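Sturnel suture kit: where we are
Progress report to the Corura Fund, April 5, 2025

Hi Hertta,

You asked for something you could read over coffee, so I've kept the spreadsheets in the attachment and this is me talking. The big news first: the sterile barrier pouch passed its aging run! We pulled the last batch out of the chamber, did the peel tests, and every seal in it held above our limit. I may have whooped a bit in the corridor.

Since the last report we've built 1,827 kits, against the 1,161 we had promised you by now. Most of the extra came from the second sealing jig, which the Okonkwo shop machined for us in ten days (I had budgeted a month and was ready to beg). The jig cost more than the line in the grant allows, so I moved the difference over from travel, as you and I agreed on the phone. 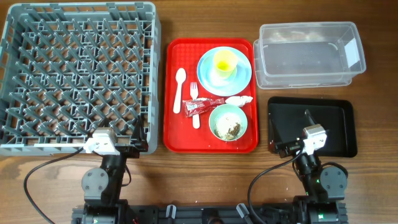
Needle holders are the part I'm least happy with. The box lock on the new supplier's sample set feels gritty after repeated autoclave cycles, and two of our nurses on the Hirnby ward picked that up before our own bench test did. We've gone back to the old supplier for the time being and asked the new one for a different finish. The nurses also want a tray in a color they can spot fast on a crowded cart, bright red like a cafeteria tray with rounded corners and a raised rim, and I think they're right. Our current pale green disappears against the drapes. The molder can do red with no change to the tool, only a new color batch, and I've asked for a quote.

Training is going well. We ran 4 sessions at Hirnby and the feedback forms were kind, apart from the instruction leaflet, which got hammered. Fair enough – it was written by me, late at night, and it shows. A proper technical writer is on it now, and the new draft fits on one side of paper.

The regulatory file is slower than I'd like. The reviewer came back with 10 questions, mostly on labeling and one meaty one about how we validated the cleaning of the reusable handle. We've answered all but that one. The outside lab has the handles and I expect their report in May.
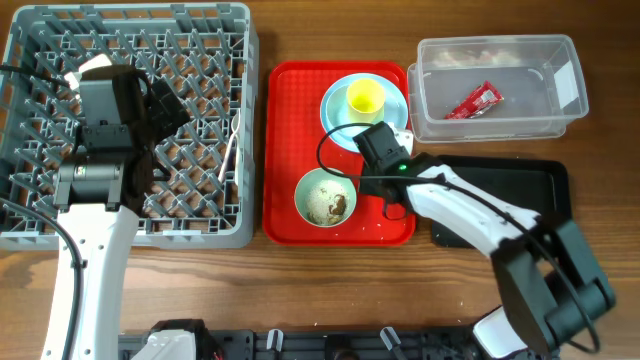
What I need from you

A yes or no on the red tray, please, as it adds a little to the unit cost and I don't want to order without your OK. I'd also like to push the second clinical site back until the handle report is in. Starting there with an open question on cleaning seems like asking for trouble, and the site is fine with waiting.

Money is on track otherwise. The full breakdown is on the second tab of the attachment, with the jig overspend marked in yellow. Call me if anything looks odd!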